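Skenow: Household Linen and Laundry Terms

A bilingual word list with care notes
Maintained by Deepak Chaturvedi and Todor Tomić

Skenow is a small glossary of the words people use for bedding, clothing fabric and washing instructions. It has 208 entries in Canadian English, each with a Croatian equivalent. The list began as a handout for newcomers reading care labels and was moved to a plain text table in July.

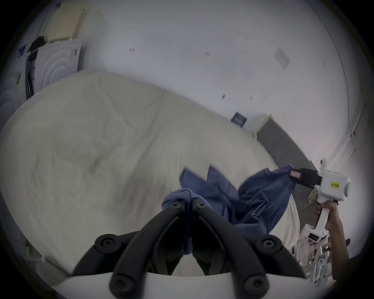
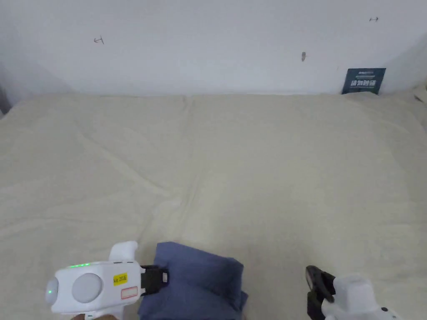
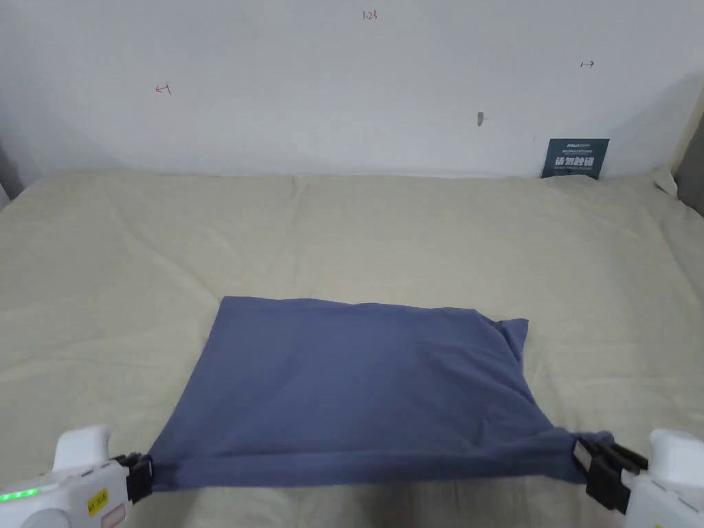
What is in the table

Each entry is one row with 5 columns: term, part of speech, Croatian equivalent, short definition, note. Columns are separated by tabs. The file is UTF-8, and the Croatian letters will come out garbled if it is opened as Windows-1252.

The note column is blank for most rows. Where it is filled in, it gives a regional word (duvet, comforter, doona) or a warning about a false friend. Spelling follows Canadian usage: colour, fibre, grey. "Dryer" is the machine and "drier" is the comparative.

Sources

The first 100 terms came from the Ivanov handout, which was typed up by hand. The rest were collected from care labels and the Grultard bedding catalogue. Definitions were written from scratch. Todor did the Croatian column and Deepak checked the English.

Known problems

"Throw" and "blanket" currently share a definition. They should be split.

Washing temperatures are in Celsius only. Older labels in Fahrenheit are not covered.

The Croatian words for "fitted sheet" vary by region and only one is given.

2 rows under "wool" have the part of speech missing. A script that expects a value there will stop on them.

Using it

Load the table in any spreadsheet program and choose tab as the separator. To import it into Grokasier, rename the first column to "headword" and delete the header comment. Sorting should be done with a Croatian locale if you sort on the third column, otherwise č, š and ž land after z.

Corrections

Send the row as it stands and the row as you think it should be. New terms need a definition in one sentence. Please leave brand names out of the term column.

Licence

Free to copy and adapt with credit to both maintainers.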